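Help wanted at Grullumero, Sunday mornings

We're getting our workroom straight at last and I'd love an extra pair of hands! It's mostly folding cloth covers, wiping down tabletops and deciding what lives in which cabinet (we argue about that a lot). No experience needed, just patience and comfy shoes.
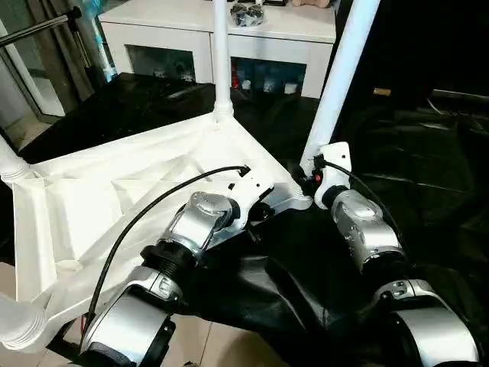 What you get

Lunch, your bus fare and 20 pounds a morning. We start at 9 and there's tea first. Ring and ask for me, Rekha Rathore, or catch Azlan at the front desk.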